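How to set up the Flomon laundry kit before you believe the brochure

By Casimiro Soler
Updated 2/25/26

Flomon sells this as a kit you can have running in an afternoon. I doubt it. Set aside a full day, and do the steps in this order.

1. Mount the wrist camera first and tighten it by hand. Go back with the hex key once the view is straight.

2. Open the machine door all the way. The arm won't do it for you, whatever the sales video suggests.

3. Teach three positions: one out in the room, one at the drum opening, one inside the drum. Save each under its own name.

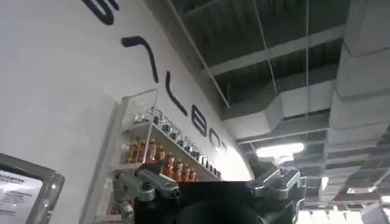
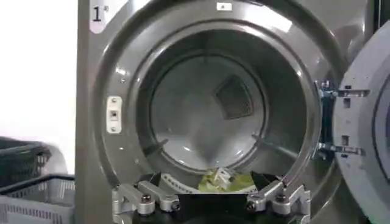
Gripper in view at the bottom.

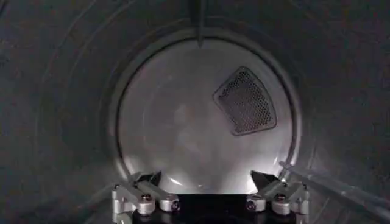

4. Run 13 slow passes with a single cloth. If it snags on the lip, raise the entry point and start over - don't just add speed.

5. Only then try a full load. The manual claims 200 cycles between calibrations. Mine drifted well before that, and support told me to "re-home daily."

The kit costs $3,134 without the arm. There is a cheaper bundle from Timunen that I haven't tried. If you have one machine and two working hands, I'd wait for the next version.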